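Griltano's apple year: plenty of fruit print, not much fruit

Griltano has declared this its Year of the Apple, and the town is being asked to believe that 300 new trees will bring back an orchard trade that had mostly gone before many of us were born. The scheme is run by Plurkine, a events firm better known for Christmas markets, and costs 49 pounds a household if you want a tree with your name on it.

So far 116 households have paid. The trees are due in January. Where they will go is less clear, as the field behind Semska Lane is still let for grazing and the lease has 2 years to run.

What we do have is the pattern. Apples in pink and red now turn up on tea towels, shop blinds and any wall that will hold still.

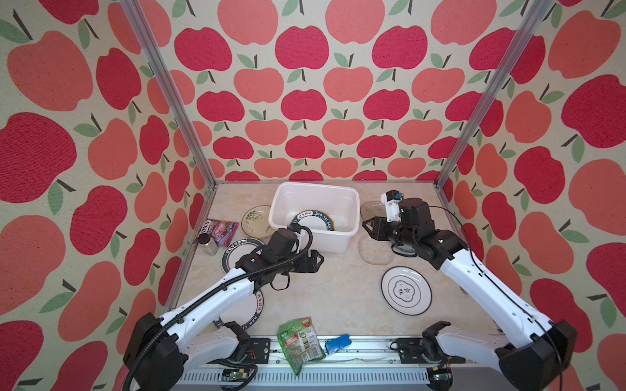 Who gets the money?

Plurkine says the fee covers the tree, the stake and "aftercare". Asked what aftercare means, it sent us a leaflet about mulch. The nursery, Goossens, confirmed that it has taken an order but would not say how large - a simple enough question, we thought.

There is also the matter of what happens to the apples. Young trees can take years to crop well, and the old pressing shed was turned into flats. The leaflet promises "local juice on local tables" without saying who will press it.

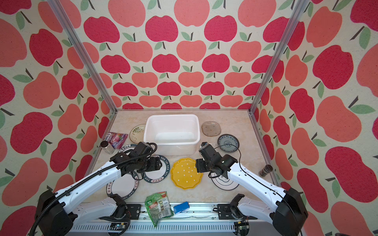
Plates and a white tub against the apple print.

The town council has put the scheme on its January agenda. Households that have paid can ask for a refund until then, though the form is not yet on the website.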